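Home / Notes / Buying rural land: what we have learned about due diligence

Notes on the purchase of a rural block at Brenley

Readers who have followed this site for some time will be aware that my partner, Dagim Tsegaye, and I have been looking for a rural block since last winter. In March we exchanged contracts on 20 hectares on the Orton side of Brenley. Several readers have written to ask how we approached the purchase, and the following notes are provided in response. They are general in nature and should not be taken as legal or financial advice.

The search

We inspected 5 properties before making an offer. Two were excluded at once on the ground of access. In the first case the track from the public road crossed a neighbour's paddock, and there was no registered easement over it. The agent assured us that the neighbour had never objected. A lender will generally not accept such an assurance, and neither did we. In the second case a road reserve existed on the plan but had never been formed, and the council confirmed in writing that it had no intention of forming it.

The third property, near Cheetham, was the most attractive of those we saw and remained under consideration for two months. It had a permanent creek and a good stand of older trees. The planning certificate showed that most of the land fell within a flood overlay, including the only level ground on which a dwelling could reasonably be placed. The vendor was not prepared to make the contract conditional on a building permit, and we withdrew.

The fourth was sold before we could return for a second inspection. The fifth is the one we purchased.

Title and boundaries

Our conveyancer, Vija Luik, obtained the title, the registered plan and copies of all dealings noted on the title before we signed anything. I would recommend that any buyer do the same, even where the vendor has supplied a full set of documents.

The Brenley title carries one easement in favour of the power company and one covenant, which limits the block to a single dwelling. Both were acceptable to us. The fence on the eastern side does not follow the surveyed boundary. It stands inside our land for a distance of 70 metres, following an old stock route. We engaged a surveyor to mark the corners, and the neighbour has agreed that the matter can be dealt with when the fence is next replaced. That agreement has been recorded in a short letter signed by both parties.

Water, power and waste

There is no mains water at Brenley. The property relies on a dam and on two rainwater tanks attached to the shed. The dam is suitable for stock and garden use only. We have allowed in our budget for a further tank, as the brigade requires a reserve to be kept for firefighting where a dwelling is to be built.

Power is connected to the shed but not to the proposed house site. The quotation for extending the line was considerably higher than we had expected, and we are still comparing it with the cost of a separate solar system. Buyers should obtain this quotation before exchange if they are able to. We did not, and the contingency we had set aside has been largely used as a result.

A land capability assessment was carried out for the septic system. The soil is a heavy clay and drains slowly, so the disposal area must be larger than usual and placed well away from the dam. This has had some influence on where the house can be sited.

Finance

Lending on vacant rural land differs from lending on an established house. Of the lenders we approached, most required a larger deposit and a shorter term, and one declined any block without mains services. We dealt in the end with a broker at Prello, who was familiar with the district and was able to tell us at the outset which conditions would apply. The valuation came in slightly below the contract price, and the difference was met from savings.

Arrangements in the interim

We will continue to rent in town until the building permit is issued. Furniture has been kept to what is needed, and larger purchases have been deferred. A toaster oven on a small table is a reasonable provision for two people, and the same table will go with us to the shed when work on the site begins.

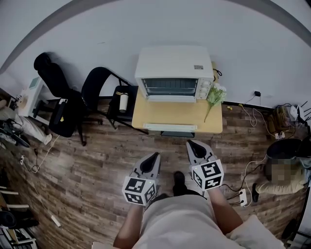 Matters still outstanding

The following items remain to be settled before an application for a building permit can be lodged:

The bushfire assessment, which has been booked but not yet carried out.

Written consent from the council for a new crossover at the road. The present gate is too close to the bend to meet the current sight distance rules.

A decision on the power supply.

Confirmation from the insurer that public liability cover will apply to the land while it is unoccupied. Our existing policy does not extend to it.

I expect to publish a further note once the bushfire assessment has been received. Questions concerning the Cheetham property should be directed to the selling agent, as I understand it has been placed back on the market.

Filed under: Land, Brenley, Conveyancing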